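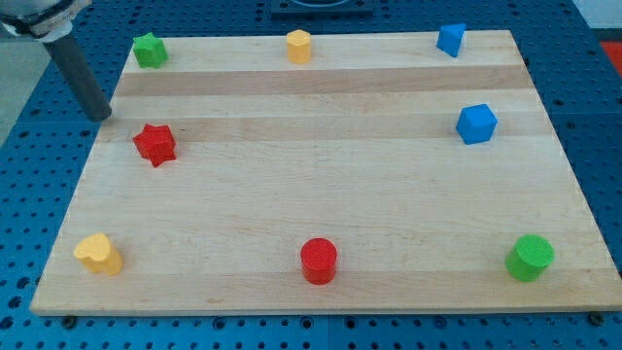 Shape blocks and board on a perforated metal table

Report on the visit to the Verville Literary Residency
December 2019

The Verville Literary Residency opened its building to partner organizations for a full day of readings, tours and discussion. Our delegation attended at the invitation of the program director, Frøydis Wikström, as part of our review of places where translated fiction is written and presented to the public.

The residency occupies the former Holmgren printing works, which closed as a business long before the present tenants arrived. The ground floor holds a reading room and a small lecture hall with 32 seats. Writers and translators live upstairs, in six furnished studios, and stay for periods of one to three months. Ms. Wikström led the morning tour herself and answered questions on selection, funding and housing. The most recent call, which closed in October, drew 219 applications. Each was read twice, first by a former resident and then by a member of the staff.

The library was of particular interest to our group. Its shelves are arranged by the language in which a book was first written, with all available translations placed beside the original. Visitors may compare three or four versions of the same opening page at one table. The catalog is still kept on cards, although a searchable list is in preparation.

The afternoon began with a reading by the novelist Lovisa Blomqvist from Prorby, her second book, followed by a conversation on memory and place in the long novel. Ms. Blomqvist spoke about the two winters she spent revising the central chapters – a period in which she removed an entire family from the story – and about her habit of reading drafts aloud before showing them to an editor. Almost every seat was taken. Questions from the floor dealt mainly with dialect and how much of it a translator should try to keep.

The last session presented the exchange with the Brustwood Center, under which one translator from each house spends a month at the other. Travel and lodging are paid by the host. The two houses intend to publish a joint volume of work produced under the exchange, with the original texts on facing pages.

Our delegation wishes to thank Ms. Wikström and her staff for their welcome. Copies of the day's program and the residency guidelines are available from our office on request.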